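Working copy of the rules for the Gilura tabletop sim set. Read before you push episodes. Questions to Tzu-hsuan Lai, merges go through Neville Yeoman.

## What's in here

- 200 episodes, all simulated, one arm, parallel gripper
- 50 scene layouts - same table, objects moved around
- 40 layouts for training, the rest held out. Don't mix them. Please.
- no real-robot data in this repo, that lives with the Vandenberghe set

## Scene rules

Everything a task needs has to be on the table at step zero. No spawning objects mid-episode. If something falls off the table the episode is a fail, log it as `dropped` and keep it.

Clutter is fine and wanted. Bowls, plates, mugs, baskets, whatever is in the asset folder. But nothing may start inside something else's mesh - run `check_overlap` first. Resting on a rim is OK, sunk into it isn't.

Two mugs or two baskets in one layout: the instruction has to say which one. "Put the cube in the basket" gets bounced if there's a black one and a yellow one. Write "the yellow basket".

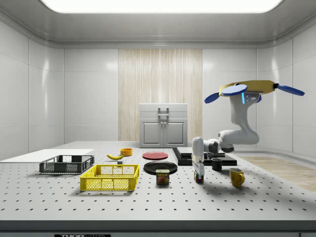 Flasodthorpe, July 2026

Grasp rules changed with this version, so old notes on the wiki are out of date. Current ones:

- Cube held low over the table before any sideways move? Lift first. Straight up, clear of the tallest thing on the layout, then travel.
- Plan the lift for the whole arm. The elbow comes down near objects too, and most of our flagged contacts are elbow on mug or elbow on the black slabs, not gripper.
- Release only when the object is supported. No dropping from height to save steps.
- Gripper closes on one object at a time.

Contact with anything other than the target = flag it. Doesn't matter how light. The flag is per step so you can filter later, and reviewers will want teh raw count.

## Labels

Color plus noun, lower case: `red plate`, `orange bowl`, `yellow mug`. Use the noun in `assets.yaml` even if you'd call it something else. Cans keep their label facing in the metadata (`facing: front` etc) becuase two of the tasks depend on it.

Success is set by the checker script. If you disagree with it open an issue, don't edit the field by hand. We had 7 episodes hand-edited in the last round and had to redo the lot.

## Review

Second person watches every failed episode start to finish. Successful ones get spot checked. Reviewer can't be whoever wrote the task.

## Known problems

- shadows and reflections are one lighting setup only, so don't claim anything on lighting robustness
- plates slide a bit more than they should, friction values still from the Tornurwood build
- `check_overlap` misses thin boards. Look by eye for now
- camera pose export is rounded, fix pending

## Use

Internal benchmarking and training. Not a safety case for real hardware - passing here says nothing on force limits or people near the arm. If you move a policy to a physical cell, the site rules apply and someone signs for it.

TODO: changelog, units for joint log, better name for the `misc` folder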